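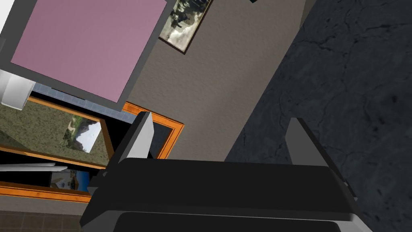
4. Setting up the wrist view and testing the gripper in simulation

This section covers the Clanen two-finger gripper when it is used in the Kandside simulator. Finish section 3 first. The arm must be loaded and homed before the wrist view will open.

4.1 Open the wrist view

1. Start Kandside and load the practice room that came with your kit.
2. In the View menu, choose Wrist. The view is fixed to the gripper, so the room tilts whenever the wrist turns. Walls and picture frames running at a steep angle are normal at this stage.
3. Check that both fingers are in view, with the gripper body along the bottom. If you see only one finger, choose Reset Wrist View and wait for the room to reload.
4. Save the view under a name you will recognize. The simulator keeps up to 36 saved views.

Note: Moving the wrist view by hand does not move the arm. To turn the wrist itself, use the joint sliders.

4.2 Check the open position

1. Open the Gripper panel and press Open.
2. Look at the gap between the fingers. They should stand well apart and face each other with nothing between them.
3. Read the Position value. A fully open Clanen gripper reads 1004.
4. If the value is lower, press Stop, then Calibrate, and repeat from step 1.

Caution: Do not run Calibrate while the gripper is holding an object. The object will drop and the saved grip force will be lost.

4.3 Close and reopen

1. Set Speed to Slow.
2. Press Close and watch both fingers. They should travel at the same rate and meet in the middle.
3. Press Open again. The Position value should go back to the figure you read in 4.2.
4. Do this three times. If one finger lags, reload the gripper model from the Parts list.

Note: Fingers made by Grgić use a different closing range. Select them in the Parts list before you test, or the simulator will stop with error 264.

4.4 Level the wrist

1. Go to the Joints panel and select Wrist Roll.
2. Move the slider slowly until the edges of the walls look upright in the wrist view.
3. Press Set Level. The value is stored with the arm – you do not need to enter it again for other rooms.
4. If error 282 appears, the wrist has reached its limit. Turn it back the other way and try again.

Caution: Test every program in the simulator before you send it to a real arm. The Skirklow controller does not check for walls or furniture.

Questions about this section go to Toivo Väisänen on the support desk. Include your log file and the name of the room you had loaded.

Continue with section 5, Picking up your first object.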